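作業机の天板にテープで枠を貼っている人いますか

1: kibako
4月から共用の作業机を使うことになりました。天板は明るい色の木で、小物を並べて作業するスペースをテープで四角く囲っておきたいです。マスキングテープだと2週間もたずに端がめくれてきます。何を使っていますか。

2: ナット外れ
布テープ。めくれないけど剥がすとき糊が残る。木だと掃除が面倒。

3: soramame_k
うちはSkistineのグレーの養生用、幅15ミリ。木の色に対して見やすいし、貼り替えも楽です。角は重ねずに突き合わせで切ると引っかかりません。

4: ナット外れ
>>3
突き合わせだと角から浮いてこない?自分は重ねる派。

5: soramame_k
>>4
浮いたことはないです。貼る前に天板をアルコールで拭いてます。

6: Wunura使い
アルコールはオイル仕上げの天板だと白くなるので注意。固く絞った布で拭いて乾かせば足ります。

7: kibako
ありがとうございます。仕上げが何かわからないので水拭きにします。
あと、枠の外に物がたまっていくのはどうしてますか。前の部屋では缶やマグカップが少しずつ枠に寄ってきて、結局中まで入ってきました。

8: Ville Mäkelä
日本語が変だったらすみません。
私の部屋では机を二つに分けています。手前は作業だけ、後ろの机はパソコンと私物です。飲み物は手前に置きません。後ろが散らかるのは諦めました。

9: ナット外れ
二つ置ける広さがあればそれでいいけど、物が後ろに移るだけだよね。捨てるか棚に入れるかしないと減らない。

10: Ville Mäkelä
>>9
減らすのが目的なら、そうです。私は手前が空いていればいいです。後ろの机は今このくらいです。マグも缶もテープの巻いたのも全部あちらです。
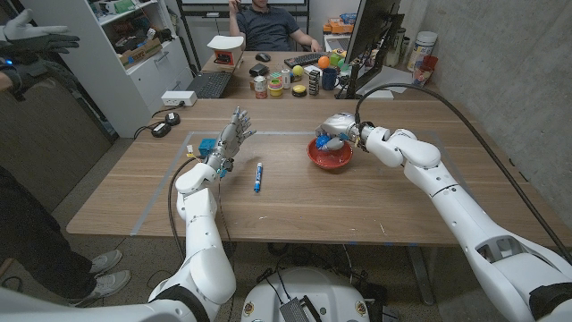 箱に入れてみた時期もありますが、箱の中から探すのに時間がかかるのでやめました。テープの巻きは重ねて出しておくほうが早いです。棚には段ボール箱のまま置いて、週に一度も開けない物だけ入れます。

11: soramame_k
後ろの机、テープを積んで出しておくのは真似したい。うちは引き出しに入れて毎回探してる。

12: Wunura使い
電源タップが手前の机に載ってるのは気にならない?自分は天板の裏に留めた。Sterkiaの受け皿、8センチのやつ。

13: Ville Mäkelä
>>12
抜き差しが多いので上に置いています。裏だと毎回しゃがみます。

14: ナット外れ
タップは下派。上だとコードが枠をまたいで邪魔になる。

15: Wunura使い
机の端に寄せておけばまたがないけどね。抜き差しの回数次第かと。

16: kibako
タップは端に置いて様子を見ます。テープはグレーの15ミリを注文しました。机は二つ置けないので、私物用に小さいワゴンを横に付けるつもりです。Taheriの3段を見ていますが、使っている方いますか。

17: soramame_k
Taheriの2段なら持ってる。キャスターが細くてコードを踏むと止まる。物は悪くない。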